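25th February, sim notebook, bowl pickup

Back on the dining room today, after far too long fussing with the installer. I wanted to see whether Elżbieta's new approach planner (the Tarnance branch) copes with a bowl on a table when there are chairs on every side, and I'm happy to say I had a very pleasant morning with it.
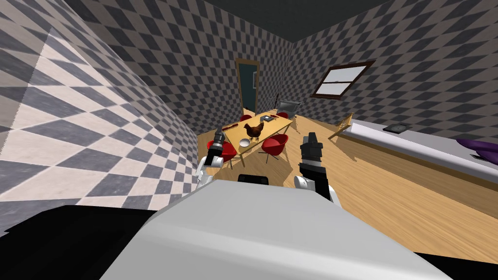
The base pose sampler is still my main worry. I gave it 40 candidates per reset and it threw away most of them for chair collisions, as it should, but the five it kept were all bunched up on one side. I think the footprint we inherited from Boven is padded too generously. Elżbieta Wysocka thinks it's the cost on arm reach, and she's usually right about these things, so I'll try hers first and mine after lunch.

The wrist view is what I use for the last stretch. I've changed the grasp target from the bowl's center to a point on the rim, one finger inside and one outside, with the approach axis taken from the local rim normal.
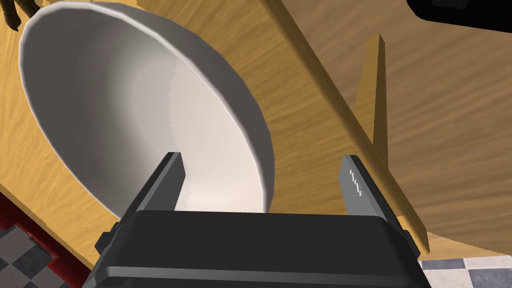 Seed 87 is the one to replay if you want to step through the controller slowly. Seed 158 gives me a planner timeout and I haven't looked into it yet (sorry!). Also still to do: log the finger gap at every tick, and ask whether Kołodziej wants the old center grasp kept behind a flag.

Gevholm simulation notebook | Internal use | Back to top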